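Caring for a Speckled Stone Counter and Plain Plates

Dark speckled counters hide crumbs well, so it's easy to think they are clean when they aren't. Wipe your hand across the counter before you wipe it with a cloth. You will feel grit that you can't see. Brush it off dry first, then wash with warm water and a drop of dish soap. Rinse the cloth and go over the counter again, or the soap will leave a dull film.

Dry with a flat cotton towel. A glossy top shows every streak once the curtains are open, so finish in long strokes that run one way.

Seams need a little more work. Flour and sugar collect where two slabs meet. Run an old soft toothbrush along the joint once a week, then blot it. Don't use a knife tip to dig anything out. If the filler has sunk or come loose, call whoever installed the counter.

Pale plates are the opposite of dark stone, and dust shows up on them right away. Plates kept on an open shelf should get a quick wipe before they go on the table.
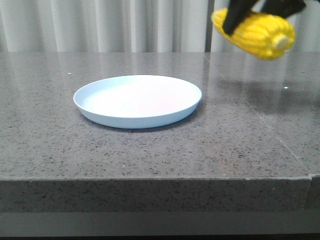
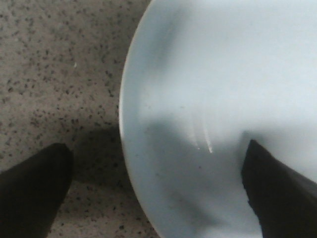
For gray marks left by forks and knives, make a paste of baking soda and water. Rub it on with a damp sponge, leave it for 30 minutes and rinse. Stubborn marks may take a second round. Skip steel wool, which scratches the glaze and makes new marks easier to get.

Lift plates off the stone when you move them. An unglazed foot ring can be rough enough to scuff a polished finish, and grit caught under it makes things worse. Check the ring with a fingertip.

Play food that shares the kitchen with the real thing should be washed too. Hard plastic pieces can go in a bowl of warm soapy water. Use a soft brush on anything with a bumpy surface, such as corn or berries. Shake the pieces out and leave them on a towel overnight. Wipe wooden ones with a damp cloth and don't soak them.

Tips sent in by Loukia Chatzigeorgiou and Teguh Govindasamy.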